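Folding at the Staltell Street Laundry Room: What We Learned About Towels, Tables and Patience
Final project report, Household Practices course
Jitendra Dwivedi and Hajar Shehata
March 2026

Why we picked folding

When we first sat down to choose a topic, we had a long list of household jobs in front of us, and most of them were far grander than the one we ended up with. Hajar wanted to look at how people pack a pantry. I (Jitendra) was very keen on bed-making, mostly because my grandmother had strong feelings about corners and I thought I could get a whole chapter out of her. But we kept coming back to laundry, and in particular to the few minutes at the end when a clean cloth goes from a heap to something you can put on a shelf. Everyone we talked to did it differently, and everyone was quite sure their way was the normal one!

So we narrowed it down to small flat cloths: dish towels, napkins and hand towels. We left out fitted sheets on the advice of just about everybody.

How we went about it

We asked 13 people from our building and from Hajar's family to fold the same set of cloths the way they would at home. Each person did the set twice, once on a bed and once on a table, and we wrote down the order of the folds, how often they stopped to smooth the fabric, and whether they picked the cloth up in the air at any point. We also asked them to talk while they worked, and this turned out to be the nicest part of the whole project, as people will tell you a great deal about their mothers while folding a napkin.

The sessions took place in February, most of them in the evenings after dinner. We had planned on 30 minutes for each person and usually went over, partly because of tea.

What people did

The biggest difference was where the work began. Nine of our folders started by holding the cloth up by two corners and giving it a shake, and only then laid it down. The other four spread it out first and did everything on the surface. We had expected the shakers to be quicker, and on the bed they were, since a soft mattress cover grabs at the fabric and makes it hard to slide anything into place. On the table the gap mostly went away, and the people who worked flat ended up with the neater edges.

The table matters more than we thought it would. A smooth top lets you nudge a corner over by a finger's width without dragging the rest along with it. Color comes into it as well. A white cloth on a white top is harder to judge than a striped one, and you end up looking for the faint line of shadow along the hem to see where your edges are. 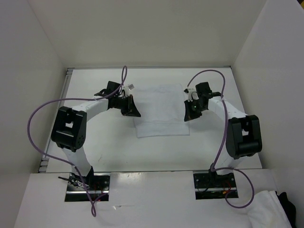 Corners were the other thing we kept writing down. If the two far corners are lined up well before the first fold, the rest more or less takes care of itself, and if they are off by a little, the error grows with each fold until you have something shaped like a kite. Several people pinched both corners at once, one in each hand, and brought them toward themselves in a single movement. Others did one corner, then the other, then went back and fixed the first. Hajar folds this second way and would like it noted that her towels look perfectly fine.

We also compared halves with thirds. Folding in half, then in half again, was what most people did without thinking. Thirds came up with those who had narrow shelves or a drawer they were fond of, and they tended to be very exact about it. One woman measured with the flat of her palm, and her stack was easily the straightest of the lot.

Problems along the way

Our set of cloths changed as we used it. By the later sessions the napkins had picked up creases from earlier folding, and these gave people a line to follow that the first folders never had. We ironed everything halfway through, but we should have done it every time. Our notes on smoothing are also rather uneven, because Hajar counted every pass of the hand and I only counted the ones that seemed to be on purpose.

What we would do next

We would like to repeat the table sessions with a darker top and a lighter one, side by side, and keep the cloths the same throughout. We would also like to try heavier fabric, as a thick bath towel hides a crooked corner much better than a napkin does. Hajar's aunt has offered us her dining table and a whole drawer of linens for this, on the condition that everything goes back in the drawer folded in thirds.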